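From: Polyxeni Theodorakopoulos
To: Ladau divers list
Date: Mon 1 January
Subject: Re: Boat times and water at Carcombe

Evdokia Nikolaidis wrote:
> We are thinking of Carcombe in April, four of us, all fairly new.
> Is the morning boat worth getting up for? And is a 3 mm suit
> enough, or should we rent something thicker there?

Evdokia,

I was there for a week last April and dived most days. The morning boat is the better one. It goes straight to the Nolloris wall while the wind is still down, and you get back in time for lunch. The afternoon boat stays inside the bay, where the sand gets stirred up and I couldn't see much past my own fins.

I wore a 3 mm full suit and was fine on the first dive of the day. On the second one I was cold by the end, mostly when we stopped moving. A hooded vest would have fixed it. The rental suits at the dock were old and the small sizes went early. 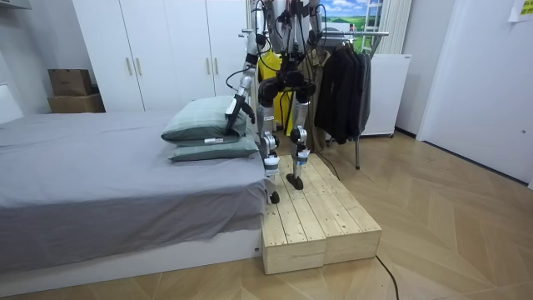 Gerasimos Liapis wrote to me off the list that he would skip the wall with new divers, as there is a current at the north corner and the guides don't always wait. He prefers the Lungu reef, where you can stay shallow the whole time and still see rays.

I didn't have trouble at the corner, but we went at slack water. Ask for the tide times when you book. Lungu is a longer ride, about 136 minutes there and back, and they only run it if enough people sign up the night before.

Bring cash for the park fee. They would not take my card.

Polyxeni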